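Cilladden Technical College Opens Second Season of Student Sorting Challenge

CILLADDEN, May. Cilladden Technical College today announced the opening of the second season of the Irkance Challenge, a student competition in which teams program a robot arm and a multi-fingered hand to move everyday packaged goods between a conveyor and a work table. The competition is organized by the college's Department of Applied Automation with support from Damimport, a regional importer and distributor of packaged foods and beverages.

The challenge is open to students enrolled in any two-year or four-year program at the college, including those outside engineering. Teams work in the department's automation laboratory during the spring and summer terms and present their results at a public final in the Wattanapong Building.

"Our students learn the theory of motion planning in their first year, and many of them are very good at it on paper," said Žofie Bartoš, head of the Department of Applied Automation. "The Irkance Challenge asks them to apply that theory to a bottle, a belt and a tray, with other people watching and a clock running. We have seen how much that changes the way they write their programs."

About the Task

The central task of the season is bottle handling. Each team must write a program that directs the hand to take hold of a filled drink bottle, carry it between the conveyor and a plastic tray, and set it down upright. Teams are free to choose their own approach to the grasp, including the number of fingers used and the angle from which the hand meets the bottle. The organizers do not supply a reference program.

Filled bottles were chosen for the season at the request of last year's participants, who worked with empty cartons and foam blocks. A filled bottle is heavier, its contents shift as the arm speeds up or slows down, and its smooth sides leave little room for a poor grip. Bottles of different shapes and contents are used in the practice period so that teams do not tune their programs to a single item.

All teams use the same arm, hand, conveyor and trays. Changes to the equipment are not allowed, and any part printed or machined by students must be approved by the laboratory before it is used.
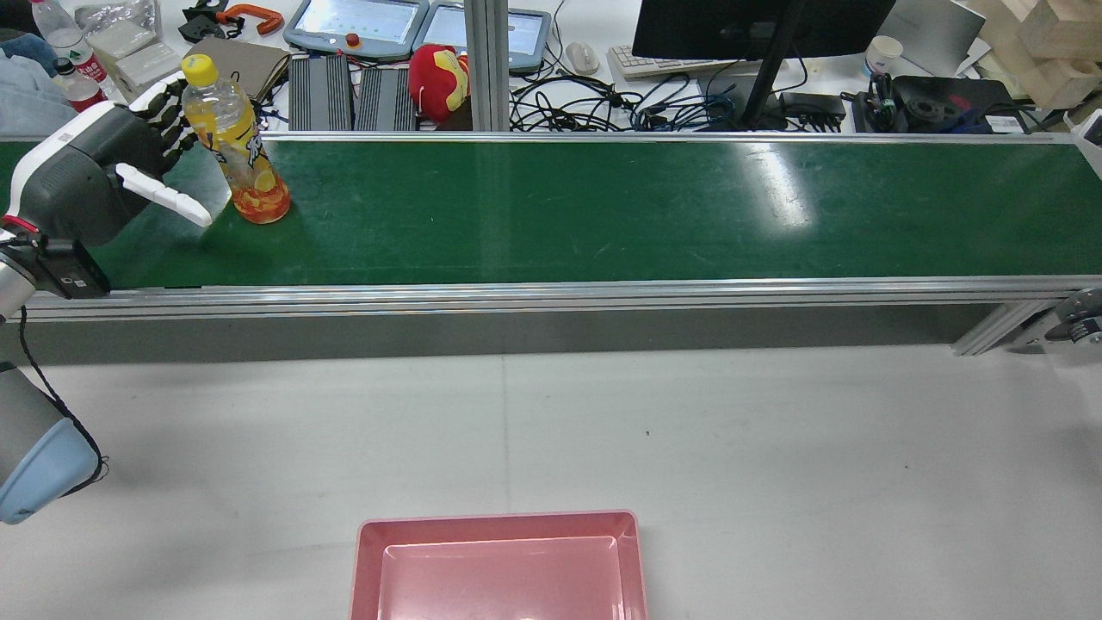

Bottle handling at the conveyor and over the tray in the automation laboratory.

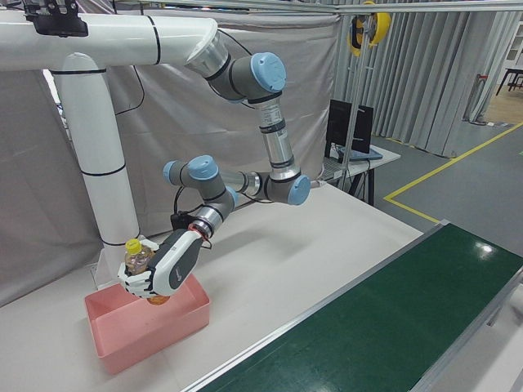
Scoring and Rules

A complete run is worth up to 500 points. Points are awarded for a stable grasp, for clearance over the rim of the tray, for placement, and for the written record that each team keeps of its attempts. Points are deducted for a dropped bottle, for contact between the hand and the side rail of the conveyor, and for any stop requested by the supervising instructor on safety grounds.

The written record has been given more weight this season. Teams must note every attempt, including those that end early, and must state what was changed before the next one. Records are kept in a shared format prepared by the laboratory and are open to all other teams once the final is over.

"In the first season, the records were treated as paperwork, and several teams could not tell the judges why their program behaved the way it did," said Vilmos Rácz, laboratory instructor and chair of the judging panel. "We would like to see students write down the failed grasp as carefully as the good one. A team with a modest result and a clear record will do well under the new rules."

Across the first season, the participating teams logged 2,270 attempts. The department has used those logs to prepare an introductory exercise for first-year students, who are asked to group the attempts by cause of failure and propose a correction for one group of their choice.

Student Experience

Students who took part in the first season have been invited to return as mentors. Mentors attend the evening practice sessions and may answer questions about the equipment, but they may not write or edit code for a competing team.

Sabina Machala, a second-year student in the packaging technology program, competed in the first season and will serve as a mentor. She joined the challenge without earlier programming experience.

"I came in knowing a lot about cartons and very little about robots," Machala said. "My first job on the team was to keep the notes. By the end of the term I was writing the placement routine, and I had argued with everyone on the team about finger positions at least once. I learned more from those arguments than from any assignment that year."

Practice sessions begin at 5:30 p.m. and are supervised at all times. Every participant must complete the laboratory's safety course before operating the arm. The course covers safe working distance, use of the teach pendant and emergency stop, and the procedure for clearing the conveyor between runs. Students who completed the course last year must repeat the practical section.

Support From Damimport

Damimport has supplied drinks and other packaged goods for practice use and will provide two judges for the final. The company will also host the winning team for a day at its distribution center, where students will meet staff responsible for order picking and damage control.

"Our staff handle bottles all day long, and they have strong opinions about how it should be done," said Zuzana Lukáč, operations manager at Damimport. "We are pleased to bring that experience to the judging panel. The questions students asked us last season were practical ones, and some of them sent us back to look at our own procedures."

The agreement between the college and Damimport covers the current season and the one that follows it. Student teams keep full ownership of the programs they write.

Registration

Registration is open to teams of three to five students. Each team must name a captain and a record keeper, and these roles may not be held by the same person. Students without a team may register individually and will be placed by the department. There is no fee.

Teams that register after the safety course has started will be placed on a waiting list for the next available course. Applications should be submitted in person at the Department of Applied Automation, Room 278, Wattanapong Building, or through the student services desk on the ground floor of the same building.

The public final will include a short presentation by each team, followed by two timed runs. Members of the public, local employers and high school groups are welcome. Schools wishing to bring a class are asked to contact the department in advance so that seating and a laboratory visit can be arranged.

About Cilladden Technical College

Cilladden Technical College offers two-year and four-year programs in automation, packaging technology, logistics and industrial maintenance. The Department of Applied Automation operates the college's automation laboratory and provides short courses for working adults in the region.

Media Contact

Miroslava Kováčik
Office of Communications
Cilladden Technical College
Wattanapong Building

Requests for interviews and laboratory visits should be directed to the Office of Communications.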